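Chapter 7
Folding and Shaping Paper

Chapter outline
7.1 Choosing a sheet
7.2 Valley folds and mountain folds
7.3 Making a flat form stand
7.4 Setting up the work table
Review problems

Most of the paper people handle in a day is flat. A letter, a receipt and a page in a notebook are all meant to be read and put away. Once a sheet is creased it starts to behave differently. A single fold down the middle lets it stand on its edge, and a few more can give it a roof, walls or a point.

In Chapter 6 you measured the stiffness of strips cut from one sheet. The results from January, taken by Seema Rawat's class at the Prurkus workshop, are used again in Section 7.3. That class tested 398 strips, and 89 of them buckled at the first crease. Keep your own table of results at hand, as you will compare the two.

This chapter deals with small forms that can be made by hand on an ordinary table. You will learn to tell the two basic folds apart, to press a crease without tearing the fibers, and to open a folded shape so that its panels hold one another up. Glue is not used until Chapter 8.

Work on a clean, level surface. A large sheet of paper spread over the tabletop protects the wood and can be replaced when it gets marked. Keep both forearms low and bring the hands together over the work - holding a small piece at arm's length makes the creases drift.
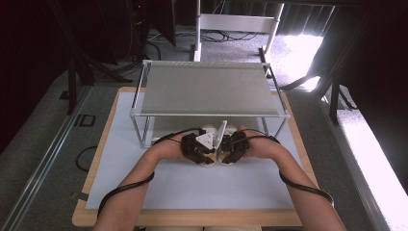 Figure 7.1 Both hands brought together at a small white object with a pointed peak, over a table largely covered with white paper.

Key terms: crease, grain, mountain fold, panel, peak, valley fold

Before you begin: cut two squares of plain paper, each 70 mm on a side, and mark the grain direction on both in pencil.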